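Search this site Enter keywords Go

Budget for the shelf before you budget for the arm

I love this time of year. The budget sheets come out in October, everybody gets a wish list, and for the first time in my working life there's a robot on ours! Small retailers and drink distributors are asking real questions about restocking by machine, and I think they should be. I also think most of us are putting our money in the wrong column.

At our Pletdale site we planned the way most people do. We picked the arm first, gave it 80 percent of the money and spread the rest over everything else. Then we started pricing the everything else - the table it works from, spare finger parts, a safe stopping area, the hours our own people would spend learning it - and the sheet fell apart in one afternoon. I'm glad it did, and glad it fell apart on paper.

So my opinion, and I'll argue it with anyone over coffee: start with the bottles. Walk to your shelves and write down every shape you sell. Cola, water and juice may sit side by side, but they have different shoulders, different caps and different ideas about staying upright when something nudges them. A pair of metal fingers has to deal with all of it.
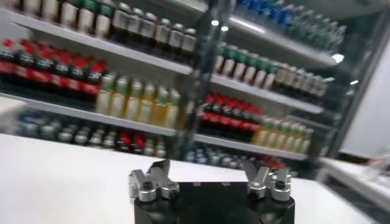
Jaws open, with cola, juice and water on the shelves behind.

When Schnyder quoted us for fingers, I asked for a second price with softer pads and a third for a spare set of each. The spread between the three taught me more than any brochure had. Kotness, our other site, carries 62 kinds of drink, and I now believe the right plan there is to automate 15 of them in the first year and leave the others to people who already do it well. Fifteen is plenty! You learn the work, you find out what wears, and you still have money in the spring when you know what you want.

Some of my colleagues say this is too timid, and that a half-used arm is a waste. I get it, but I'd take a half-used arm with a good table, good lighting and trained staff over a busy one that everyone has to babysit. Ask for a trial with 100 picks from your own shelf, using your own stock, and put the cost of that trial in the budget as its own line.

We're doing ours in January. The Tuseo sheet we plan with has a blank row at the bottom marked "things we forgot," and I've already put money in it.

Related items
What a spare parts line should cover
Lease or buy: notes from Kotness
Measuring your shelves for a first robot

Contact us | Copyright Pletdale Trade Notes | Back to top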